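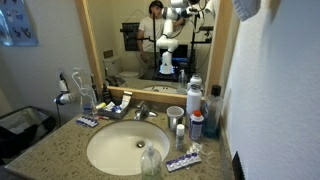
Fig. 6. Bathroom counter with sink, mirror and toiletries.

6. Sorting a Comics Collection by Genre

Skotenent ships with 110 genre labels. Most readers will need far fewer, and you should be suspicious of any label you can't define out loud. The crime labels are the worst offenders: "noir," "neo-noir" and "dark crime" overlap so much that two people will rarely file the same book the same way.

1. Open the Shelf view and select the titles you want to sort.

2. Click Suggest Genre. The program reads the publisher's blurb and proposes up to three labels.

3. Check each suggestion against the book itself. Blurbs are sales copy. A publisher will call nearly anything with a detective in it "hardboiled."

4. Pick one main genre. Put the rest under Secondary, where they can do less harm.

5. For an anthology, open Contents and label each story on its own. The main genre for the whole volume can stay blank.

6. Click Save Set.

Note: The "Influences" field is optional. Fill it in only if you have an interview or an afterword to back it up - a resemblance between two artists' shadows proves very little.

Note: Film versions get their own record. Do not copy the book's genre across. Adaptations change tone more often than their posters admit.

Caution: Merge Labels can't be undone. In Forough Ranjbar's test library of 3,274 titles, one careless merge moved 448 westerns into "Horror." Export a backup first, and open the file to make sure it has something in it.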